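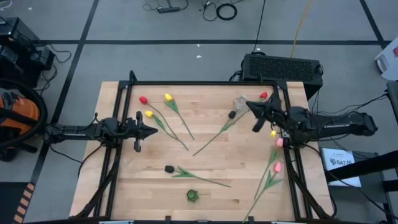

3. Building the workcell

3.1 Frame and work surface

The Ploltodeck cell was built in the shared workshop at Mak between February and the start of the trials. The members of the workshop use the same floor for other work, so the cell had to stand on its own legs without bolts into the floor, which is covered in carpet tiles. The frame is black aluminum extrusion with upright posts at the corners. All joints use standard inside brackets and T-nuts. We first tried a lighter profile for the lower rails, but the frame rocked when both arms moved at the same time, and the rails were replaced with the heavier profile used elsewhere.

The work surface is a wooden butcher-block top measuring 1000 mm by 700 mm. A laminated board was used in early tests and gave strong reflections under the workshop lights. The butcher block has a light color and little shine, and it is stiff enough that a gripper pressing down on it does not noticeably move objects at the other end. The top is screwed to the rails from below through slotted holes, which leaves room for the wood to swell and shrink across the grain. It was sanded once after delivery and left without varnish.

3.2 Arms and cabling

Two arms are mounted on opposite sides of the frame and reach inward over the wood. Each ends in a parallel gripper. The mounting plates were cut by Tihomir Atanasov on the workshop's router. The first pair had clearance holes that were slightly too large, and the arm bases could turn by a small angle when the bolts were loosened for cleaning. The second pair has dowel pins and returns to the same position each time.

Cables leave the arms on the outer sides and run down the frame toward the floor. In the first layout they were routed along the inside of the posts, where they shortened the usable reach and on one occasion caught a gripper during a fast return move. Moving them outside the frame solved both problems. Enough slack is left at each base for the full turn of the first joint. The power strip is kept on the floor, clear of the legs of the frame.

Both arms are driven by one computer running Trirnetti, our control program. It reads joint positions, checks the distance between the arms, and stops both if either one leaves its allowed space. The limits were set by hand, moving each arm slowly to the edge of the tabletop and recording the pose. They must be set again whenever an arm is taken off its plate.

3.3 Objects

The task set, which we call Mesusico, uses artificial tulips. They were chosen because the stem is thin, the leaves get in the way of the fingers, and the head is much wider than the rest of the flower. A grasp that works on a block or a cup often fails on them. The heads come in several colors, including red, yellow, pink and a nearly black one. As Figure 2 shows, the flowers are laid flat and point in different directions, and some stems come close to meeting near the middle of the table.

Stems that lie across each other are the hardest case. When the fingers close on one stem they tend to drag the other along, and the second flower may then end up outside the reach of the arm that was meant to take it. We did not remove such layouts from the trials.

Figure 2. Two-arm cell with artificial tulips spread over the wooden work surface.

3.4 Procedure

A total of 80 trials were run, beginning on 2025-09-17. Before each trial the operator scattered the flowers by hand, with no template, and moved any flower that fell off the table back onto it. The arms then started from their rest poses. A trial ended when the operator judged that no further flower could be picked, or when Trirnetti stopped the arms.

In 7 trials the stop was caused by the distance check between the arms. These trials are kept in the results and marked as stopped. After each of them the arms were returned to rest by hand and the joint readings were compared with the stored rest pose before work went on. No mounting bolt had to be tightened again during the trials.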